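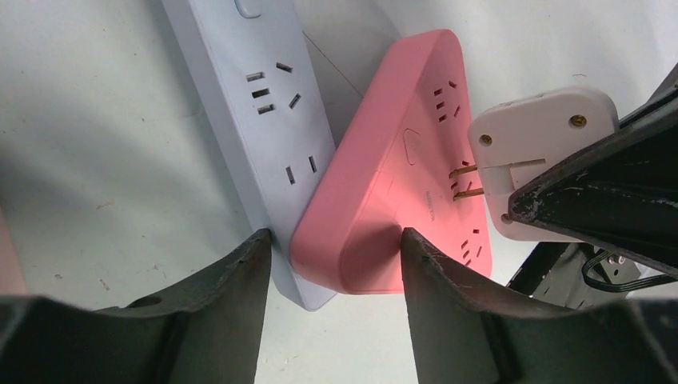 Anqi Luo
Home and Desk Editor

I've gone through a silly number of power strips since I started working from the spare bedroom, and most of them were the same long black thing that lives behind the desk collecting dust. So when Zurell sent over two from its pastel line, the long pale blue one and the pink triangle, I was more excited than any grown woman should be about outlets!

I'll start with the triangle, because that's the one my sister tried to steal. It sits right on top of the desk where I can reach it, and the salmon pink is softer in person than on the Zurell site (I was braced for bubble gum). The button is set into the top face, so I can hit it without hunting. My gripe is room. There's an outlet near one corner and another near the next, and a chunky plug crowds the button a bit. My old white plug with the brass screws goes in fine, but it takes a firm push, and I like to hold the strip down with my other hand.

The long one is the sensible sibling. Its rocker is up at the end, the color goes with pretty much anything, and it tucks in nicely along the back of my desk. I've had it there since September and only bumped the switch once, during a call, of course.

At $30 for the triangle I'd call it a treat. I'd still buy the blue one first, then come back for the pink when it's on sale.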